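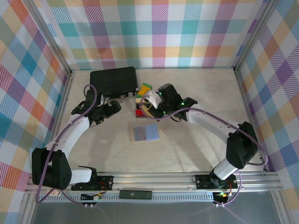

4 min read

Kinesthetic teaching and teleoperation are the two main methods by which a person shows a robot manipulator how to do a task. In the first, the operator holds the arm and moves it through the motion by hand. In the second, the operator works a separate input device and the arm follows. Both belong to the wider field known as programming by demonstration, also called learning from demonstration. The recorded motions are either played back directly or used to train a control policy.

Terminology

A single recorded attempt at a task is called a demonstration or an episode. Each episode normally holds joint positions, gripper opening and camera images, all stamped against a common clock. The person giving the demonstration is the operator or demonstrator. The arm that carries out the motion is the follower. Where the input device is itself an arm, it is called the leader, and the arrangement is called leader-follower teleoperation.

Kinesthetic teaching

Kinesthetic teaching requires an arm that can be pushed without much resistance. Most arms used for it have a gravity compensation mode, in which the motors hold up the weight of the links but do not oppose outside forces. The operator feels contact directly through the structure of the arm, and training time is short.

The method has several limits. The operator's hands and body tend to appear in the camera images, which makes the recordings less useful for training a policy that depends on vision. Guiding two arms at once is difficult for one person. Friction in the gearbox can also mask small contact forces, particularly in low-cost servos with high reduction ratios.

Teleoperation

In teleoperation the operator stands or sits away from the follower. Common input devices include leader arms, handheld controllers with position tracking, six-axis mice and instrumented gloves. A leader arm with the same joint layout as the follower is the simplest case: each measured joint angle on the leader becomes the target for the matching joint on the follower, and no inverse kinematics are needed.

Control rate and delay have a large effect on the quality of the result. A delay that can be ignored when carrying a box across a table may cause repeated missed grasps on a thin part. Position-only systems also give the operator no sense of force unless feedback is added, and operators working without it tend to rely on sight – chiefly on how an object shifts or bends when touched.

Camera placement

Fixed cameras give a view of the whole workspace and of both arms in relation to one another. Their main weakness is occlusion, as the arms often pass between the camera and the object at the moment of contact. A camera mounted at the wrist moves with the gripper and keeps the fingers in view. 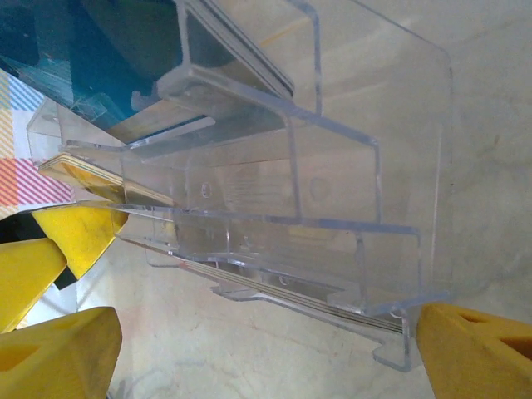

Many systems record both kinds of view together. Wrist images lose the wider layout of the table during a close approach, while fixed images show it throughout but resolve small parts poorly. Transparent objects are hard for either. Clear acrylic shows up mainly as edge highlights and reflections, and depth sensors often return values for the surface behind it. Stacked cards and similar thin items raise a related problem, as a stack seen edge-on gives little sign of where one card ends and the next begins.

Two-arm work

Bimanual demonstrations are used for tasks in which one gripper steadies an object while the other acts on it, or in which an item passes from one gripper to the other. The two arms are commonly fixed to a shared rail so that the distance between their bases stays constant. Their reach must overlap near the middle of the table, and this overlap is also the area where collisions are most likely. Some controllers limit speed there. Others leave avoidance to the operator.

Cables need attention in such layouts. A cable routed along the outside of a link must have enough slack for the full range of each joint, but a long loop near the gripper can catch on objects or block the wrist camera.
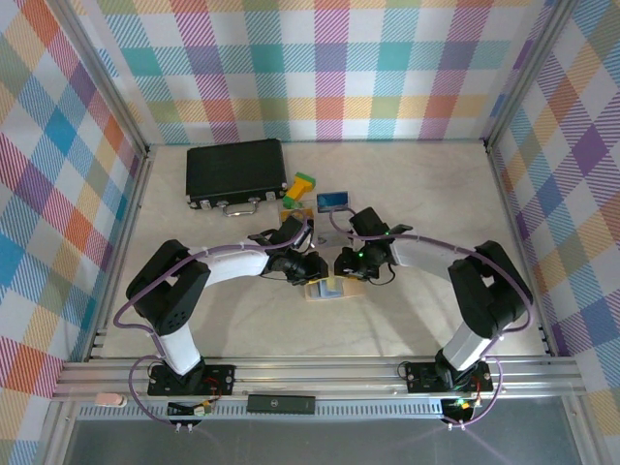
Erkavance Department of Robotics and Automation

Data collection practice

The Prilora protocol, written by Leilani Haddad and Dexter Montoya, is used by the department for tabletop work with two arms. It specifies 400 episodes for each task, with object positions changed between episodes. The first Prilora set contained 751 episodes, of which 288 were set aside after review, mostly for dropped frames or incomplete grasps. Later sets brought the total to around 2,000.

Under the protocol, failed grasps followed by a successful retry are kept and tagged. Episodes that end with the object out of reach are stored separately. Operators change over at fixed intervals, and the operator's code is saved with every file so that differences in style can be examined later.

See also

Lindgren leader arm
Sovar episode format
Gravity compensation
Imitation learning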